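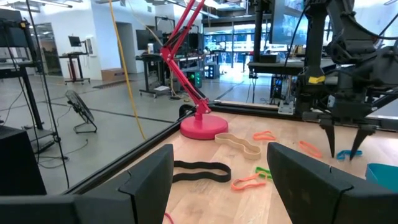 ブレンダ・リケルメさんが翻訳の仕事を始めたのは、勤めていた印刷会社カラスコが支店を閉めた翌月だった。スペイン語から日本語へ、主に家電や農機具の取扱説明書を訳している。文芸翻訳をやりたいと思ったことはないかと聞くと、「ないです。小説は読むほうがいい」と答えた。

日本に来たのは大学院のときで、専攻は音声学だった。カラスコではもともと校正の担当で、翻訳は人手が足りないときに手伝う程度だったという。

「最初に一人で任されたのは、井戸用ポンプの説明書です。全部で40ページ。スペイン語の原文が、もとは別の言葉から訳されたものらしくて、意味の通らない文がいくつもありました。問い合わせても返事が来ない。図面を見て、こういうことだろうと見当をつけて訳して、その箇所に全部印をつけて納品しました」

印をつける習慣は今も続いている。自信のない訳には必ず注記を添え、根拠にした資料の名前も書く。取引先によっては嫌がられるそうだ。

「注記が多いと、できない人だと思われるんです。Nondsteadの担当の方には一度はっきり言われました。でも半年後に、その注記のおかげで図の番号の間違いが見つかって、それからは何も言われません」

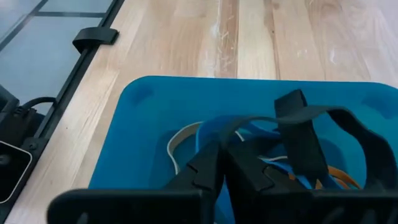 仕事は朝の六時に始める。午前中に新しい訳を進め、午後は前日の分を読み返す。夕方以降は原文を見ない。夜に訳した文は翌朝ほとんど直すことになるので、やめたという。

用語集は自分で作っている。今使っているものは七年目で、収録語は800を超えた。表計算ソフトに原語、訳語、分野、使った案件名を並べただけのもので、専用の翻訳ソフトは二つ試してどちらもやめた。

「検索できればいいんです。困るのは、同じ部品を会社ごとに違う名前で呼ぶこと。tapaという単語がありますね。蓋なのか、カバーなのか、キャップなのか。Dratesel社の仕事では全部カバーにする決まりですが、ほかでそうすると直されます。だから会社別に列を分けています」

用語集の話になると、リケルメさんは少し早口になった。いちばん手間のかかった語は何かと尋ねると、しばらく考えてから「ajustar」と言った。調整する、締める、合わせる、はめる。前後を読んでも決まらないことがあり、結局は現物の写真を送ってもらうのだという。

仕事仲間のウェンセスラオ・ゴドイさんにも話を聞いた。二人は十年近く、互いの原稿を読み合っている。

「ブレンダの訳は短いです。私が二行で書くところを一行で書く。読む人は機械の前に立っていて、片手がふさがっているかもしれない。そう言われて、私も文を短くするようになりました」とゴドイさんは話す。

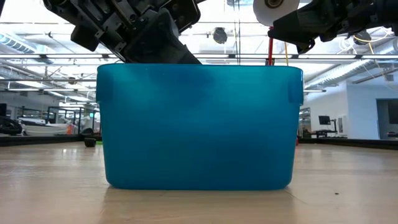 意見が合わないのは敬体の扱いだ。ゴドイさんは警告文に「絶対に触らないでください」と書く。リケルメさんは「触れないこと」と書く。この件は二人の間でまだ決着がついておらず、共同で受けた案件では章ごとに分担し、最後に依頼主に選んでもらっている。

料金についても率直に話してくれた。単価は五年前からほとんど変わっていない。機械翻訳の下訳を直す仕事が増え、そちらは通常の半分ほどの額で依頼が来る。

「受けることもあります。ただ、時間は半分になりません。文としては自然なのに中身が逆、というのが一番見つけにくい。右に回すのか左に回すのか、そこを一つずつ原文に戻って確かめるので」

十一月には、Disitumという小さな出版社から、実務翻訳者向けの冊子を出す予定がある。取扱説明書でよく出る言い回しを100項目集めたもので、ゴドイさんが後半の校正を引き受けた。最初の原稿は201項目あったが、編集者と相談して減らした。削ったのは電気関係の項目が多く、もし続きを出すならそこから始めたいという。

これから翻訳を始める人に勧めることはあるかと聞いた。

「家にある説明書を一冊、最後まで読むことですね。たいていの人は読んだことがないでしょう。私も自分の炊飯器のは、まだ途中です」

取材のあとは、脱穀機の説明書の続きに戻ると話していた。納期は翌週だという。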